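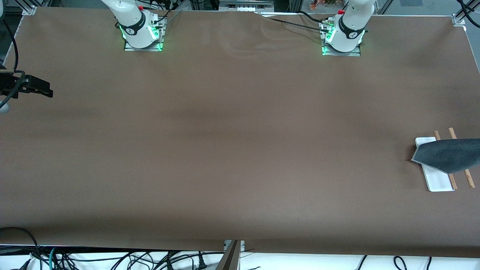
# Millham Kitchens: working group on machine help, minutes

13 Jul 2019, back office, Millham. Minutes of the January meeting were agreed with one correction (the dishwasher contract is for 31 months).

## 1. Table clearing

The group looked at the bench set up for the clearing job: two arms, a table covered in brown paper, and a white tray with a pair of wooden chopsticks and a dark cloth lying over them. The job as written is to take the cloth off, fold it, and put both chopsticks in the tray side by side.

The production manager asked how this compared with a real table at the end of lunch. It was accepted that it does not compare very well. A real table has plates, sauce, half a glass of water and somebody's phone on it. The supplier's view is that the cloth and the chopsticks are the hard part and that plates are easier. The manager said she would believe that when plates had been done.

There was a long discussion of the cloth. It lies partly across the sticks, so lifting it may well drag one of them along. A person would pin the stick with a finger without thinking. The two-armed arrangement is meant to allow the same thing, one arm holding while the other pulls. Several present wanted to know what happens if the stick rolls to the edge and drops on the floor. Answer: someone picks it up. This was noted as a cost and is to go in the sums.

Thin things were raised again. Chopsticks lying flat on a table leave very little to get hold of, and the same goes for teaspoons and paper napkins, which between them make up most of what the front-of-house staff clear by hand.

## 2. Figures from Pakeo

Pakeo's report covers 2,042 tries at the clearing job. The report gives a success rate but counts a try as good if the tray "ends up substantially loaded". The group did not accept this wording. A tray with one chopstick in it is half loaded and no use to anyone.

It was also pointed out that the report says nothing about time. Our own staff were timed on the same job and took about 3 seconds. No decision on buying or hiring can be made until Pakeo gives a time per try, including the ones that went wrong.

**Agreed:** write to Pakeo asking for the tries to be marked again using our rule (both sticks in, cloth folded, nothing on the floor) and for the time of each.

## 3. Lostness

For those who missed January: Lostness is the name given in the Pakeo paperwork to the score for how often the machine stops because it can't tell where a thing is. A low score is good. The floor supervisor said the name was a poor choice and that she had spent a week thinking it was a rival firm.

The score has come down since the last report. The group was pleased to hear it but asked whether the machine now knows where things are or has just been told to carry on regardless. The report does not say. A dark cloth over part of the tray seems a fair test of this, and it was suggested that the cloth be changed for a patterned one, then a white one to match the tray, to see whether the score holds.

**Agreed:** ask for both.

## 4. Procházka site

The Procházka canteen has offered a corner of its wash-up room for a trial on real trays. Points against: the floor is wet for most of the day, the lighting is bad, and the trays come back in any order and any way up. Points for: exactly the same.

The landlord wants a plan showing where cables would run before anything is brought in. The wash-up team also asked that nobody's hours be changed on the strength of a trial. This was agreed without a vote.

Cost of insuring the corner is not yet known. Carried forward.

## 5. Household line

A paper was tabled proposing that the same kit could be sold later for home use: laying and clearing the table, folding tea towels, putting cutlery away. The general feeling was against spending time on it. Homes are less tidy than canteens and the owners less patient. One member thought folding alone might be worth having for people with bad hands, and will look into what is already on offer.

No money to be set aside this year.

## 6. Next steps

- Letter to Pakeo on marking, timing and the cloth (office)
- Cable plan for the Procházka corner (site team)
- Insurance quote (office)
- Run the clearing job 100 times with our own people watching and our own rule, and bring the raw tally, good or bad (floor supervisor)
- Add teaspoons to the list of things to be tried

## 7. Any other business

The dishwasher on the lower floor is leaking again.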